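Gestside Home Workshop Forum > Benches, Tables and Surfaces

Thread: Pale scuffed patch on a green table top, clean it, cover it or leave it?

mapleandmud
Posted 9/14/21
Hi all, long time reader, and I think I've posted maybe twice before (once to ask about drawer slides, and thank you again to everybody who talked me out of the cheap ones). I have a work table with a green top that I've been using for pretty much everything, gluing, sorting hardware, small repairs, wrapping presents in a pinch. I love this table. The green is easy on my eyes in the evening and little parts show up on it so well, which at my age matters more than I like to admit!

My trouble is that one area on the left half has gone pale and scratchy. It has a dusty sort of look that makes the whole top seem older than it is. I've wiped it with a damp rag and then again with dish soap in warm water. Each time I think I've got it, and then I come back the next morning with my coffee and there it is again, same as before.

So my question is whether people try to bring a surface like that back, or lay something over it, or just live with it. The table came from the Bukthorpe clearance place when they moved buildings, so there's no paperwork and I couldn't tell you who made the top.

tincupbenny
Welcome back! I remember the drawer slides thread.

My two cents, having ruined one top already by being too eager: a patch that disappears when you wipe it and comes back later is almost always fine scratching. The water fills in the scratches for a while so the color looks whole again, and then it goes light once it dries. You can wash it until spring and you won't wash a scratch out. What you can do is find out how much of it is dust sitting down in the scratches. Soft brush, dry, then the vacuum with the brush attachment. That took my own patch from embarrassing to pretty decent.

oldporchlight
Agree with the brush, but please go gently. I used a stiff nylon one on mine and made the patch bigger than it had been, and I was not a happy camper that evening.

Also, what do you keep on that side? On my table the worn part is exactly where I set the vise down every time, and I'd been setting it down in that same spot for 7 years without giving it a thought.

mapleandmud
Oh, that's a good question. I'm right handed but I do tend to slide things over to the left to get them out of my way, and then slide them back when I want them. Boxes, mostly, and a metal tray with a rough bottom. I bet it's the tray. I'm giving that tray a very hard look right now.

Will try the soft brush tonight. I have a drafting brush somewhere.

quartersawn_gal
I'm going to be the grump and say cover it and move on with your life. I spent a whole March fussing over a scratched top with every cream and polish under the sink, and all I got was a shiny patch in the middle of a dull table, which looked worse to me than the scratches did. Then I bought a roll of the Lalitz bench liner, cut it to size, and haven't thought about it since. When it gets ugly I cut another piece.

tincupbenny
See, I can't get along with liner. It creeps. Every time I lean on it I end up with a ripple under my elbow, and then whatever I've just lined up goes rolling off. If it were held down along the edges somehow I might feel different about it.

quartersawn_gal
You tape it, Benny! Double sided tape along the front and the two sides. Mine hasn't moved since I put it down.

tincupbenny
And then I'd have tape gum on a top I like. No thank you, friend, but I'm glad it's working for you.

hinge_and_hasp
Coming in from the other direction. Does it bother the work? I have a bench that's 4 feet wide and there's hardly a hand's width of it without a mark. Some of those marks I'd be sorry to lose, they tell me where things go. If you can't feel the scuffing catch when you run a fingernail over it, then it's only looks, and I'd spend the afternoon on something more fun. If it does catch, that's different, it'll snag thread and hold grit and you'll want to do something about it.

mapleandmud
I did the fingernail test! Most of it is smooth enough, just a bit chalky to the touch. There's one small chipped spot near the yellow square where my nail does catch. I should have mentioned the yellow square, I suppose, I'm so used to it that I forget it's there. It's just an outline with the green in the middle, and it was on the table when I got it. I've always used it as the place to put whatever I'm working on so I don't lose it, and now that I type that out I think I may have answered my own question about why the wear is right there.

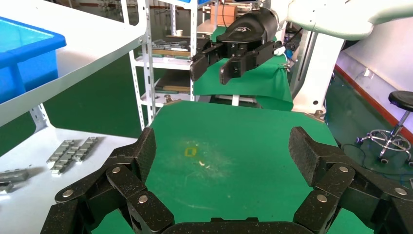 Left half of the top, pale scuffing all around the little yellow square and the cream-colored chip just below it to the right

oldporchlight
Oh, I was picturing much worse! The green still looks good to me over most of it. I see what you mean about the whitish scratches, though, they do spread out a fair way past the square. Is that a paler streak farther down, too, toward the near side on the left?

mapleandmud
Yes, there's a faint one there. I'd been so busy scowling at the big patch that I only noticed it this week.

quartersawn_gal
You have metal brackets at both of the far corners with those knobby fasteners, so if you do go with liner, cut the back corners out before you lay it. I didn't plan for the hardware on mine and wasted a whole piece. Make a paper pattern first and trim the paper until it sits right, then cut the good stuff.

hinge_and_hasp
I'd keep the yellow square whatever you do. Once you have a spot your hands know, you'll miss it. If you put liner down, you could always paint another one on top.

The chip is the only thing in there I'd fix. A dab of the Pillai filler, the one that comes in the small tube and takes color, mixed a shade darker than you think you need. Let it sit overnight and level it with a plastic card.

tincupbenny
Second the filler, but try the color on a scrap first. I'm not sure I agree on going darker, mine dried darker all by itself and now I have a little green freckle.

hinge_and_hasp
Fair enough, mine went lighter, so maybe we got different batches. Test it and see.

mapleandmud
You're all so kind to spend this much time on a patch of table. Update from last night: I used the soft brush and then the vacuum, and a surprising amount of dust came up. The scratches are still there, but the chalky feeling is mostly gone when I run my hand over it. I've glued felt to the bottom of the tray too (and it was the tray, there's a burr on one corner you could open mail with).

I'm going to leave the big patch alone, fill the chip, and hold off on the liner for now. Quartersawn, I'm writing down what you said about the paper pattern, I may come crawling back to you over the winter.

quartersawn_gal
I'll be here. Buy the wider roll if they still carry it, it costs 3 dollars more and you don't end up with a seam right where you're working.

oldporchlight
File that burr off while you're thinking of it! Felt wears through quicker than you'd expect at the corners. I use 100 grit wrapped around a paint stick and it only takes a minute.

mapleandmud
Doing it after supper, paint stick and all.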